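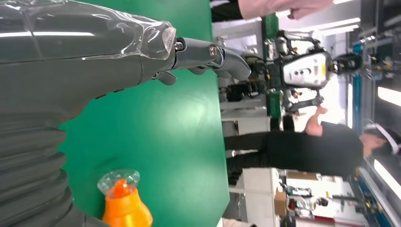 My first manager at Rotach was Yupin Petchrat. I worked 4 years in her team and I still think of her on most Mondays.

She had one rule for meetings: the newest person speaks first. I was the newest for a long time – my English was slow, and everybody waited.

Once I sent a wrong price list to 829 customers. She asked me what I needed to fix it, and then she brought me tea. We spoke about the mistake the next day, for 2 minutes.

Now I lead a group myself, at Brirnura. Last week Jannik Wendt told me I answer my own questions before the team can. He is right.
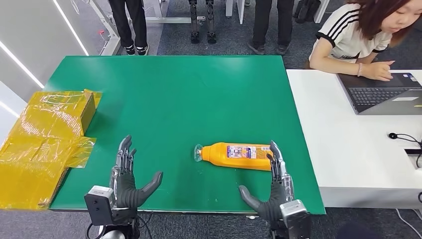 Open hands and an orange bottle on the green table.

So this month I try to ask and then stay quiet. It is harder than I expected – I counted to ten yesterday and only got to six.

Who was your first good manager? I would like to read about them.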